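Evening Skills Courses at the Clellow Center: Enrollment for the January Term

Gralbridge Adult Learning Newsletter

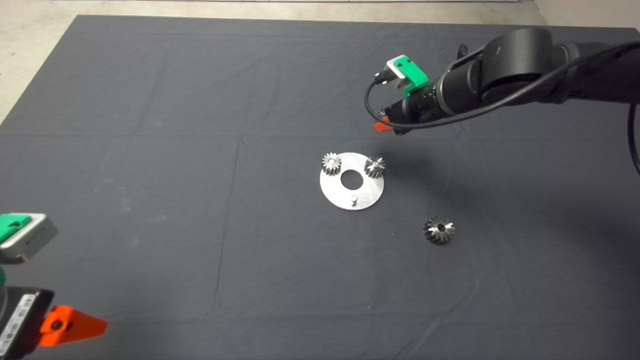 Who can enroll in an evening course?

Any adult who lives or works in Gralbridge may enroll, and no earlier study is required for the introductory level. Residents of Trunar may also apply under the shared tuition agreement and pay the same fee as Gralbridge residents.

Enrollment for the January term opens on Thu 24 October at 9 a.m. Applications may be made online through the learner account page, by mail, or in person at the front desk of the Clellow Center. Places are given in the order in which complete applications are received. An application is complete when the form has been signed and the fee has been paid or a fee waiver has been requested.

The evening program enrolled 2,085 learners in the past year, compared with 1,536 in the year before. Much of the increase came from the trade and technical subjects, several of which had waiting lists by the second week of enrollment. The Center has responded by adding 4 introductory sections to the January schedule: basic mechanics, home electrical safety, bookkeeping, and reading technical drawings. The language courses and the high school equivalency classes continue with the same number of sections as before.

Basic mechanics now meets in the Omoregie Building, on the north side of the parking lot. Learners who attended the course at the main building in earlier terms should note the change. The Omoregie Building has its own entrance, which is unlocked half an hour before the first class and locked again once the last class has ended. Elevator access is from the lobby, and accessible parking is next to the door.

Fees and waivers

The standard fee for an introductory course is $100, which covers instruction and the use of shared tools and materials. Textbooks are not included. A book list for each course is posted on the learner account page, and most titles may be borrowed from the Center library for the length of the term.

Learners who receive public assistance, or whose household income falls below the published limit, may request a full waiver. The waiver form is one page long and must be submitted together with the enrollment form. Requests made after the first class meeting cannot be considered for that term. Employers who wish to pay for a member of staff should ask the enrollment office for an invoice and should not pay through the learner's own account.

Placement and attendance

Learners who wish to enter a course above the introductory level are asked to complete a short placement interview. Interviews are held by telephone or in person and do not affect the fee. Those returning after a gap of a year or more may also ask for an interview - this is optional, but instructors recommend it for bookkeeping in particular, where the course content has been revised.

A certificate of completion is issued to learners who attend at least three-quarters of the class meetings. Absences due to illness or shift work may be made up in another section of the same course, provided that there is space and that both instructors agree. A learner who withdraws before the second class meeting will receive a full refund.

The full course schedule is available at the front desk and in the public libraries of Gralbridge and Trunar. Large-print copies may be requested from the enrollment office.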